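About Griltora

Griltora makes skincare for people who would like to spend less time thinking about skincare. We appreciate that this is an odd position for a company that sells the stuff.

We began in the back kitchen of Maiara Caldeira, who had trained as a pharmacist and had a bathroom shelf that finally gave way one April under the weight of half-used serums. She counted what was on the floor, stopped at 40, and rang her old lab partner Odair Macedo to ask what he used on his face. He said soap. They argued for most of an evening and by the end of it had written down a recipe for a cleanser that neither of them much objected to.

That cleanser is still in the range. It took 17 goes to get right, the first few of which had the texture of wallpaper paste and one of which separated overnight and smelt of cucumbers that had seen things. We sell it as Stusum, a name Odair came up with on a train and has never explained to anybody's satisfaction.

What we make now

There are five products. People write in to ask when there will be a sixth, and we write back to say we're thinking about it, which we've been doing for years.

Stusum is the cleanser. Ilidex is the day moisturiser, in a version for dry skin and a version for skin that has never been dry in its life. Then there's a night cream, a lip balm and a plain sunscreen. The sunscreen is called Sunscreen. We had run out of train journeys.
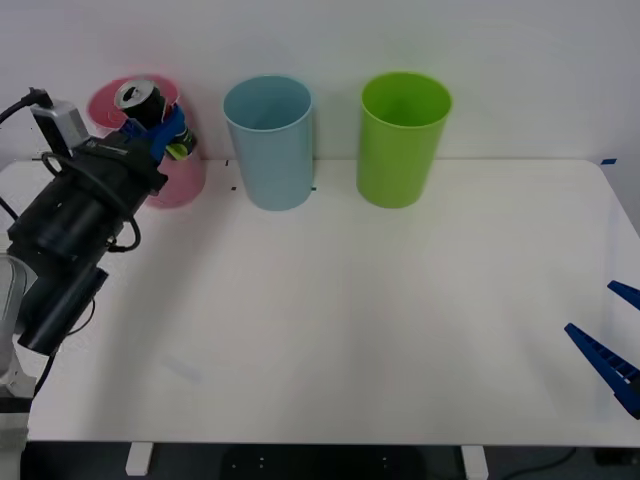
None of it has any perfume in it. Maiara's own skin comes up in blotches if she walks too quickly through a department store, so this was settled early. We don't use glitter either, though a distributor did once ask, with a straight face, whether we might consider it for Christmas.

We won't tell you that you'll look ten years younger. If you have spots, our cleanser may help a bit and so may time, and if they hurt or leave marks please go and see your doctor, who has access to things we aren't allowed to put in a tube.

Who we are

Maiara Caldeira still signs off every batch. Odair Macedo runs the making side and has moved on from soap, under pressure. Sena Akolgo looks after orders and returns and is the person you'll get if you ring before noon. After noon you'll get Willy Geerts, who does the accounts and will be perfectly polite about it, but would rather you had rung before noon.

Maiara Cordeiro joined us later to handle the shops. Having two Maiaras in a small office has caused one misdirected birthday cake and a great deal of confused post, so do put a surname on the envelope.

We also have Trevor. Trevor is the filling machine, bought second-hand, and he does 182 tubes an hour when he's in the mood.

Where to find us

Our creams are stocked in 196 independent chemists and gift shops, and on this website, where postage is free if you buy two or more of anything. We're not in the big chains. One of them did invite us to a meeting, and the biscuits were very good.

If you'd like to stock us, write to Maiara Cordeiro. If a cap has cracked or your parcel has gone to next door's shed, write to Sena with your order number and we'll send another. Complaints about the name Stusum go to Odair, who keeps them in a folder.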